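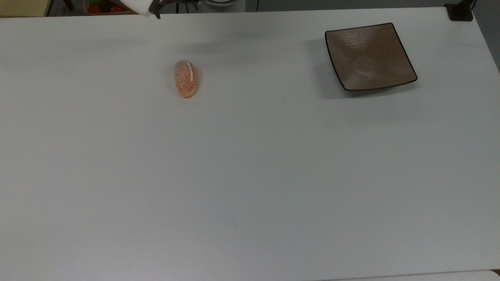 *Abb. 3.1: Kleines ovales Brötchen mit heller Bestäubung.*

## 3 Altbackenwerden von Kleingebäck

Skript zur Vorlesung Getreidetechnologie, Teil L. Vermeulen. Vorausgesetzt wird der Abschnitt zur Stärkeverkleisterung.

### 3.1 Begriff

Unter Altbackenwerden versteht man die Summe der Veränderungen, die ein Gebäck nach dem Backen ohne mikrobiellen Einfluss durchläuft. Schimmelbildung und Fadenziehen gehören nicht dazu und werden in Kapitel 4 behandelt. Krume und Kruste altern gegenläufig: Die Krume wird fest und krümelig, die Kruste verliert ihre Rösche und wird zäh. Bei Kleingebäck ist der Krustenanteil bezogen auf die Masse hoch, weshalb der zweite Vorgang den sensorischen Eindruck früher bestimmt als bei großen Brotlaiben.

### 3.2 Vorgänge in der Krume

Beim Backen quellen die Stärkekörner und verkleistern teilweise. Amylose tritt aus dem Korn aus und bildet bereits während des Abkühlens ein Netzwerk, das der Krume ihre Schnittfähigkeit gibt. Dieser Teil der Retrogradation ist nach wenigen Stunden weitgehend abgeschlossen und erwünscht.

Die Festigung während der Lagerung geht vor allem auf das Amylopektin zurück. Seine kurzen Seitenketten lagern sich langsam zu kristallinen Bereichen zusammen und binden dabei Wasser in das Kristallgitter ein. Der Gesamtwassergehalt der Krume kann in dieser Zeit nahezu gleich bleiben. Altbacken und trocken sind also getrennt zu betrachten – auch ein luftdicht verpacktes Brötchen wird altbacken.

Die Rekristallisation des Amylopektins ist beim Erwärmen reversibel, darauf beruht das Aufbacken. Der Effekt hält nur kurz an; zusätzlich geht Wasser verloren, und die Krume verfestigt sich danach häufig schneller als zuvor.

### 3.3 Vorgänge in der Kruste

Frische Kruste ist wasserarm und liegt im Glaszustand vor. Nach dem Backen wandert Wasser entlang des Gefälles der Wasseraktivität aus der Krume nach außen. Es wirkt als Weichmacher und senkt die Glasübergangstemperatur. Sobald diese unter die Raumtemperatur fällt, bricht die Kruste nicht mehr spröde, sie verformt sich zäh.

Eine dampfdichte Verpackung beschleunigt diesen Verlauf, eine offene Lagerung verzögert ihn auf Kosten der Krumenfeuchte. Papierbeutel sind ein Kompromiss.

### 3.4 Einflussgrößen

- **Temperatur.** Die Retrogradation verläuft knapp oberhalb des Gefrierpunkts besonders schnell. Lagerung bei 4 °C ist für die Krume ungünstiger als Lagerung bei Raumtemperatur. Tiefkühlung hält den Vorgang praktisch an, der kritische Bereich muss beim Einfrieren und beim Auftauen zügig durchlaufen werden.
- **Enzyme.** Maltogene Amylasen verkürzen die Seitenketten des Amylopektins. Bei Überdosierung wird die Krume klebrig.
- **Emulgatoren.** Monoglyceride bilden Komplexe mit Amylose und wirken vor allem auf die Anfangsfestigkeit.
- **Rezeptur.** Fett und Zucker verzögern die Festigung; bei der Auswertung ist der Einfluss auf das Gebäckvolumen mitzuführen.

### 3.5 Messung

Die Krumenfestigkeit wird im Kompressionsversuch bestimmt. Der Masseverlust bei Lagerung wird in Promille angegeben:

v = 1000 · (m₀ − m₁) / m₀

mit m₀ als Masse bei Einlagerung und m₁ als Masse zum Messzeitpunkt. Die Einlagerung erfolgt erst nach vollständigem Auskühlen – andernfalls geht der Ausdampfverlust in v ein.

### 3.6 Aufgabe zum Praktikum

Der Datensatz Duda (Bearbeitung: K. Jansen, J. Van Dijk) enthält 13 Messreihen. Tragen Sie Festigkeit und v gegen die Lagerzeit auf und beurteilen Sie, ob sich die Festigung allein durch den Wasserverlust erklären lässt. Abgabe bei H. Grajales, Ende Januar.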